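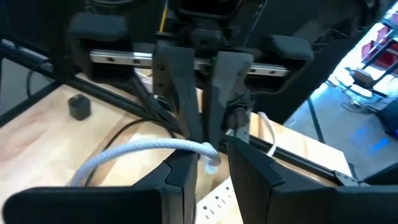
A white braided cable over a wooden surface.

Wemwood to replace streetlight wiring on north side

Aug 25, 2020

WEMWOOD - The town will replace the buried wiring for 321 streetlights on its north side, ending a string of outages that left parts of the neighborhood dark for much of the spring.

The town council approved the work Monday night. Crews are expected to start at the corner of Gedero Street and the river road and move east, one block at a time. The job is scheduled to take 90 days, not counting days lost to weather.

Most of the wiring on the north side went in when the streets were first laid out and has been patched many times. In April, a failed splice under Gedero Street knocked out lights on 11 blocks. The town ran temporary lines overhead, and some of those are still up.

The public works department said in a report to the council that further patching would cost more over the next few years than putting in new wire now. The report also said the lamp posts are in good shape and can stay, apart from a few near the bus garage that have rusted at the base.

The contract went to Wurano Electric, which rewired the town's ball fields two summers ago. It was the lower of two bids. The money will come from the street fund, and the town said it does not plan to raise the lighting fee that appears on water bills.

Residents will see one lane closed on the block where crews are working, from 7 a.m. to 4 p.m. on weekdays. Parking will be banned on that side of the street during those hours. Signs will go up two days ahead, and cars left in the work area will be towed to the next open block.

Lights on each block will be off for one or two nights while the new wire is tied in. The town will set out portable lights at crosswalks on those nights. Household power is on a separate system and will not be affected.

Sidewalks will stay open in most places. Where a trench crosses a driveway, crews will lay steel plates so that cars can get in and out - homeowners who need wider access should call before work reaches their block.

Đinh Bakery, on the corner where the first trench will be dug, will keep its regular hours. Customers will need to use the side door during the first week.

A map of the work area is posted in the lobby of town hall and at the north branch library. Questions and reports of lights that are out can be phoned in to public works at extension 3004. The temporary overhead lines will come down as each block is finished.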